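**Ticket 157: apprentice logbook hours missing, Divon portal**

Opened by Angeliki Politis, training office. Twelve electrical apprentices show zero workshop hours for December. Vendor blames "user entry". I doubt all 12 forgot.

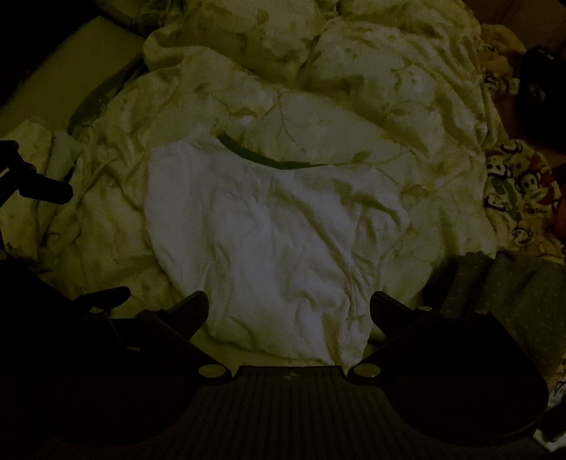
*Photo: Afonso Peixoto*

**Update 1.** Cleared cache as told. No change, as expected. Paper sheets signed by the mentor, Orestis Rallis, add up to 61 hours for the first apprentice. Portal still says 0.
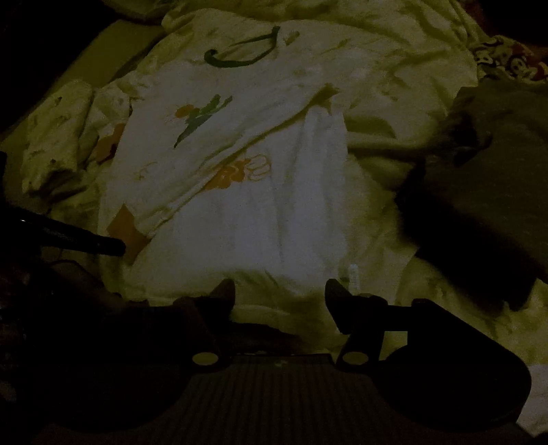 *White garment with green and orange prints, on the bed.*

**Update 2.** Vendor says a sync "has been run". Hours now read 40. Where are the other 21? Asked for the import log and got a link to the help page. 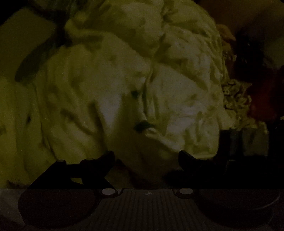

## Status

Open. Please don't close this again until someone has checked the mentor ID field. Rallis was re-registered in December and I suspect his old ID.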